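Visite chez Amavis, à Enham : une journée dans un atelier de collecte

Compte rendu rédigé pour les collègues du groupe manipulation qui n'ont pas pu venir. J'ai gardé l'ordre de la journée, sauf pour la partie annotation, que j'ai regroupée à la fin.

L'atelier occupe le rez-de-chaussée du bâtiment Kovačević, au bout de la zone d'activités d'Enham. L'arrêt de bus est à dix minutes à pied et le chemin n'est pas fléché. Il faut prendre l'entrée de service, côté quai, l'entrée principale étant celle d'un autre locataire. On signe un registre, on laisse son téléphone dans un casier et on reçoit un badge visiteur. Nous avons été accueillis à 9 h 30 par Amra Begović, responsable de la collecte. Haris Stoyanova, qui s'occupe du contrôle et de l'annotation, nous a rejoints après la pause.

Amavis enregistre des démonstrations de gestes pour des équipes qui entraînent des politiques de manipulation. Le projet en cours s'appelle Letton. Il porte sur les gestes de comptoir : préparer des boissons, doser, ranger, essuyer, remettre à sa place ce qu'on a déplacé. Une partie des enregistrements se fait dans l'atelier, l'autre chez des commerçants, avant l'ouverture. Amra Begović tient beaucoup aux seconds. Les postes de l'atelier sont bien éclairés et bien rangés, et un modèle entraîné uniquement là-dessus perd ses moyens devant un vrai plan de travail avec des reflets et des rayures.

Les opérateurs portent une caméra sur la tête et travaillent à mains nues. J'avais imaginé des gants instrumentés. Ils en ont essayé, puis les ont rangés : les gens attrapaient les objets autrement, avec les doigts plus raides, et il fallait reprendre l'étalonnage après chaque pause. La position des mains est maintenant estimée à partir de la vidéo, avec les erreurs que cela suppose dès qu'un doigt disparaît derrière quelque chose.

Une séance commence par une fiche. La fiche donne l'état de départ, l'état d'arrivée et les objets concernés. Elle ne dit pas comment faire. J'ai demandé à en lire une. Elle tenait en quatre lignes, dont la dernière était : « si un objet tombe, le ramasser et continuer ». Les rattrapages sont conservés et marqués à part. D'après Amra Begović, les clients les demandent de plus en plus, et c'est ce qui se vend le mieux après les gestes à deux mains.

Nous avons suivi une opératrice pendant la matinée. Elle a enchaîné des prises courtes, séparées par une remise en place que fait un second opérateur. La remise en place prend souvent plus de temps que le geste lui-même. Il faut changer un peu la disposition à chaque fois, et les gens ont tendance à reposer les objets toujours au même endroit. Pour éviter cela, un écran affiche une consigne tirée au hasard : décaler vers la gauche, tourner d'un quart de tour, ajouter un objet qui ne sert à rien dans la tâche. L'opératrice nous a dit que le plus fatigant était de garder la tête orientée vers les mains. En temps normal on regarde déjà l'objet suivant alors que la main est encore sur le précédent.

Au moment de notre visite, le projet Letton comptait 1 488 démonstrations acceptées. 292 autres avaient été rejetées au contrôle. Les motifs sont notés, et Haris Stoyanova nous a montré la liste : mains hors champ, tête tournée trop tôt, état d'arrivée différent de celui de la fiche, parole d'un tiers sur l'enregistrement. Le premier motif est de loin le plus fréquent. Chaque démonstration est relue par deux personnes, et une troisième tranche en cas de désaccord.

Le repas se prend sur place, dans une salle au fond. Café correct, soupe trop salée. C'est à table que nous avons eu la discussion la plus utile, à propos des consignes trop précises. Au début du projet, les fiches décrivaient le geste étape par étape. Les démonstrations étaient très propres et se ressemblaient toutes. Le client a fini par signaler que sa politique échouait dès qu'un objet était présenté sous un autre angle. Les fiches ont été raccourcies en juin et une partie du jeu a été refaite. Je retiens ce point pour nos propres protocoles, qui font encore deux pages.

L'après-midi, passage par la salle serveurs (rien de particulier), puis par la réserve. La réserve m'a intéressé davantage. Les objets y sont rangés par type de prise et non par usage : ce qui se pince, ce qui s'empoigne, ce qui se prend à deux mains, ce qui se déforme. Les emballages souples ont leur propre rayonnage. Quand un sachet a été trop manipulé, il ne se comporte plus comme un neuf, et il est remplacé. Les contenants translucides sont à côté, avec une étiquette rouge, pour rappeler que la segmentation automatique s'en sort mal.

J'ai posé la question des droits. Les opérateurs signent une autorisation qui couvre les mains, les avant-bras et les vêtements. Les visages de passage sont floutés avant tout transfert. Chez les commerçants, une personne de l'équipe fait d'abord le tour du comptoir pour retirer ce qui est confidentiel, surtout les bons de commande et les plannings. Les étiquettes de produits restent en place. Elles sont transcrites dans la langue d'origine, sans traduction, et la traduction va dans un champ séparé.

Quelques réserves. Le son est enregistré mais personne n'a su nous dire s'il servait. La force exercée n'est pas mesurée, ce qui limite l'intérêt du jeu pour nous dès qu'il s'agit de serrer ou d'appuyer. Enfin, la durée des séances m'a paru longue. Les prises de fin de matinée étaient nettement moins régulières que les premières, et aucune indication de fatigue ne figure dans les métadonnées. Amra Begović en convient et pense ajouter l'heure de début de séance à chaque prise.

Nous avons terminé par 5 exercices d'annotation au poste de Haris Stoyanova, chacun sur une image fixe extraite d'une démonstration, à remplir sans voir la suite de la vidéo.
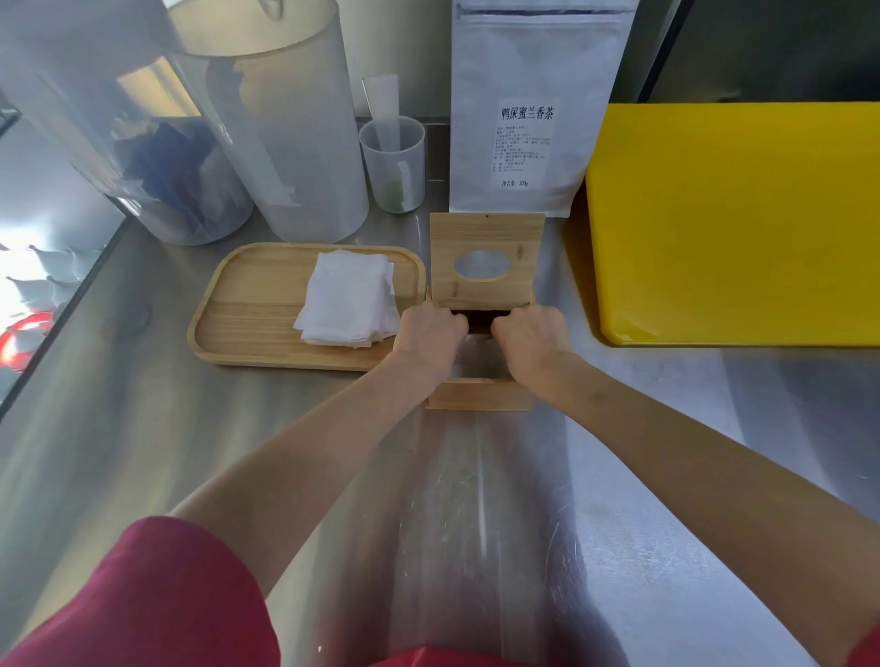

L'annotation d'une prise à deux mains demande un champ par main, plus un champ commun pour l'objet, et c'est là que nos réponses ont le plus divergé. Pour le support en bois, mon voisin avait écrit « soulever », moi « tirer ». Haris Stoyanova a refusé les deux. Une image seule montre que la main gauche tient le côté gauche de l'ouverture, que la droite tient le côté droit, et que les doigts entrent dans l'espace sombre à l'avant. Le verbe ne se remplit qu'avec la vidéo. Elle nous a aussi repris sur le trou ovale du panneau arrière, que j'avais laissé entièrement dans le masque de l'objet alors qu'on voit l'inox au travers. Pour l'étiquette du sachet, il fallait recopier « 鸭屎蜜兰香茶 » et « 净含量: 300g » tels quels. Les filtres à thé empilés sur le plateau comptent comme un seul objet déformable tant qu'aucun n'est pris séparément, règle que je propose de reprendre chez nous. Le guide d'annotation nous sera envoyé par Amra Begović, avec un échantillon du jeu Letton. Je le déposerai dans le dossier partagé dès réception. Départ à 16 h 45, bus de 17 h 05.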